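Eight months with the sensible car

When I bought the Dravent I told everyone it was a decision made with the head. I had a spreadsheet. I had a column for boot space and a column for insurance group, and a column headed "joy" which I filled in last and then hid, as the totals weren't coming out the way I wanted.

For anyone who missed the earlier post, the Dravent is an estate, grey, three years old when I got it, with the smaller of the petrol engines and a manual gearbox. It replaced a Birkon hatchback that did nought to sixty in a hurry and nearly everything else in a sulk. I loved the Birkon. It had seats like a firm handshake and a clutch that made my left knee click in traffic, and in its last winter with me it ate a set of rear springs, a coil pack and most of what I'd put by for a new boiler. So, estate.

The first thing to report is that it is very good at being a car. You get in, it starts, it goes to Cindthorpe and back. The ride is soft enough that the speed bumps outside the primary school no longer feel like a personal remark. I can see out of the back. The Birkon had a rear window about the size of a paperback and I had forgotten that other people just look behind them and reverse.

The boot is enormous and has changed my character for the worse. I used to go to the tip once a year. Now I go whenever there's a dull afternoon, and I've started offering to move things for people. A wardrobe, a lawnmower, a very heavy mirror that turned out to be going up four flights of stairs. Nobody ever asked the Birkon to move a wardrobe.

Now the grumbles, which I've been saving up.

The lane assist. I understand the principle. On the motorway it's fine, even quite companionable. On the road over to Villanueva, which is narrow and has a hedge on one side and a different hedge on the other, it gets frightened by the patched tarmac and tugs at the wheel like a toddler who has seen a dog. You can switch it off. The switch is in a menu, inside another menu, behind a warning screen you have to agree with, and it comes back on again every time you start the engine. I have got the sequence down to a kind of piano scale and can do it before the seatbelt's clicked.

Then there's the heater, which is controlled through the touchscreen and wants you to look at it. The Birkon had three knobs. You could work them in gloves, in the dark, while shouting at a roundabout. I would pay good money for three knobs.

The stop-start system I've made my peace with. It cuts out at the lights by the station so smoothly that for the first week I thought I'd stalled, and I'd sit there stabbing at the clutch with my face on fire. It also cuts out in the exact moment between my deciding to go for a gap and the gap closing, but that may be a comment on my decisions.

Fuel is where the head wins. I did the long drive up to see family in June, a round trip of 577 miles, and it managed the whole lot with one proper fill and a small top-up that was mostly an excuse for a sausage roll. The Birkon would have wanted feeding at every services with a coffee shop. It was also quiet enough at seventy that I listened to an entire audiobook and found out, with regret, how it ended.

Servicing so far: one, at the independent place behind the carpet warehouse. Oil, filters, a look at the brakes. They said the rear pads had plenty left and the front tyres were wearing a bit on the outside edge, and would I like the tracking done. I would. It had been pulling left very slightly and I'd been blaming the camber of the entire county. It now goes straight, and I've lost a topic of conversation.

And is it fun? I've been putting this paragraph off. There's a stretch on the way home from Cindthorpe, past the reservoir, where the road drops through a set of bends and then opens out up a long hill. In the Birkon I used to take the long way round to drive it. The Dravent goes through there tidily, leans a bit, keeps its opinions to itself and arrives at the top of the hill some time after you'd asked. The steering is light and accurate and tells you about as much as a parish newsletter. I still take the long way round now and then. I think I'm checking.

If you want a score, I'd give it a 7, and an 8 on any day involving a wardrobe. The joy column has been unhidden and I've typed "boot" in it.

I did go and look at a used Birkon last month, purely to see what they're fetching. It was the facelift model with the bigger brakes, and it was sitting on a forecourt in the rain looking furious. I didn't drive it. I asked about the springs, the man laughed in a way I recognised, and I went home in heated silence with the stop-start cutting in and out.

Next time: roof bars, and whether the whistling noise is the roof bars or me.

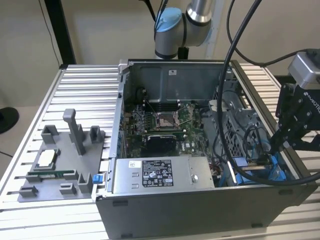
Inside a desktop PC, power supply and all.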